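I've been going to the Ellthorpe marketing meetup since it was 16 of us and a box of donuts, so I was thrilled to hear it's moving into a real hall next June! Si-eun Do, who runs it, told me Monday's ticket release sold 200 seats before lunch.

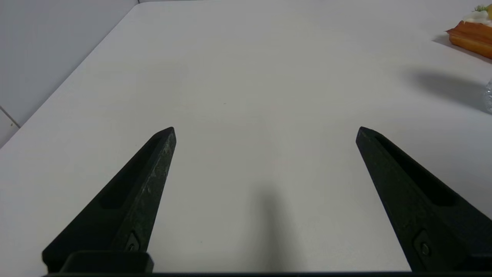 She's capping it at 900 this time (last year's waiting list got ugly). The opening talk goes to Wahyudi Osman from Burach, and he'll be going through what happened when his team dropped coupons completely and put the money into local radio.

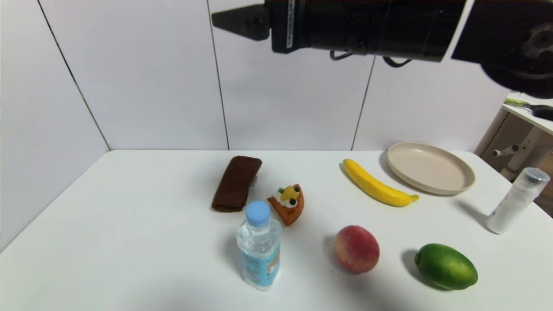 Sponsors are the other big change. Mirar is paying for the hall, and Wang has the snack tables, so I'm hoping for dessert at the afternoon break. A wedge with white cream and a bit of yellow fruit on top, like the toy slice sitting by the brown cloth, would do me fine, as long as I can eat mine!

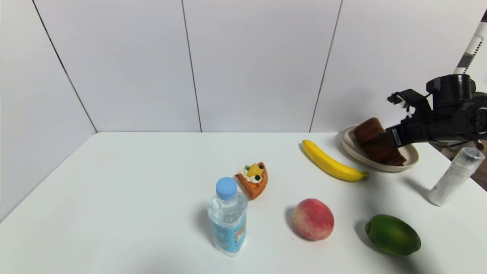

A banana and a beige plate on the white table.

Tickets for the rest of the seats go on sale next week, and Si-eun says the workshop list will be up by then too. I've already put my name down for Sun-ja Shim's session on writing subject lines.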